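Call for participants: try out the Brudness practice kit and tell us what you think

Are you a teacher, a shop foreman, a hobby builder, or just somebody who has always wanted to run a robot arm and never had one to hand? Then we would love to hear from you. Lallby is looking for 37 people to spend part of May with Brudness, our new practice kit for learning robot work on an ordinary home or office computer.

A little about the kit first. Brudness is a simulator with a set of lessons to go with it. You get a virtual workshop, a pair of arms to work with, and a string of small jobs that start out easy and get harder as you go along. Idrisa Obura wrote most of the lessons, and she has tried to keep them friendly - plenty of plain talk, very little math, and lots of chances to go back and have another try. Tiburcio Pacheco looks after the software side and will be the one answering your emails when something gets stuck, so please be nice to him!

What we ask of you

You would work through the first set of lessons at your own pace, at home, whenever it suits you. Most evenings are fine, and so is six in the morning if you happen to be that sort of person. After each lesson you fill in a short form, and at the end there is one phone call with Gertraud Kaufmann, who wants to hear about the parts that bored you or made you cross just as much as the parts you enjoyed. You don't need any background in robotics. In fact we are hoping for a good many people who have none at all, and we would be very glad to have some retired folks and some high school seniors in the group too (anyone under 18 needs a parent's signature on the form).

You will need a computer that is not too old, a mouse, and a steady internet connection for the first download. If you're not sure whether yours will do, write and ask.

What you get

Each person who finishes the lessons and the phone call receives $800, paid by check or bank transfer, whichever you like better. You also keep your copy of Brudness, with all later lessons included, for as long as we go on making them.

The early lessons are all about getting a feel for the arm: where the wrist is pointing, how far the fingers are from the thing you want.

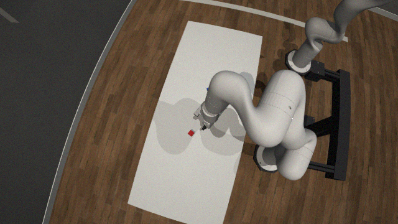
Take your time with those first ones. Isauro Alvarado, who tested the very first version for us, spent a whole weekend on lesson two and still talks about it fondly. Later on you'll move to sorting and stacking, and there is a free-play room as well where you can set up jobs of your own and save them to show the rest of the group.

How to apply

Send a short letter - half a page is plenty - to Svenja Voß at Lallby, Box 2911, Brendovora. Tell us who you are, what kind of computer you have, and what you would like to learn. Please put "Brudness trial" on the envelope, and include a phone number along with the best time of day to reach you. Everyone who writes will get an answer, even if we can't fit you into this round.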